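The Second Gripper

Dec 24, 2019 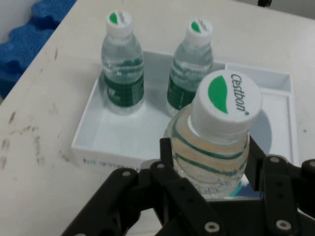
1. The money

In August the firm Branda gave me a budget for the new packing cell, and I was proud like a boy with his first wallet. The arm from Hedlund took most of it. The gripper took a good part of the rest. When I had added the mats for the floor and the trays, 460 euros remained.

I wrote this number on a card and put it beside my keyboard. My chief came past and read it.

"What is it for?"

"Spare fingers," I said.

"Are the fingers broken?"

"No."

"Then it is not for spare fingers." He took the card with him.

2. The offer

The works in Tremska closes at noon before the holiday. At ten I was still there with water bottles, a white tray and two offers for a second gripper. Prindov wanted 81 euros a month for the rental. Hedlund would sell me one, with payment in 35 days, but the price was far above my card.

I read both offers again. In the rental one there was a line I had missed: minimum term, 50 months. I took the calculator from the drawer, and after that I put the offer from Prindov under the other papers.

My wife telephoned and asked if I had bought the carp.

"I am comparing carps," I said.

"There is one shop, and it closes at one."

3. The request

I opened the form for next year. In the field "Item" I wrote: gripper, second. In the field "Reason" I wrote that one gripper is enough until the morning when it is not, and then I deleted this, as my chief does not like such sentences. I wrote: to avoid standing time.

The field "Cost" I left for the end. I typed the price from Hedlund, looked at it, and added the spare fingers too.

Then I sent the form, switched off the light over the table and went to buy the fish.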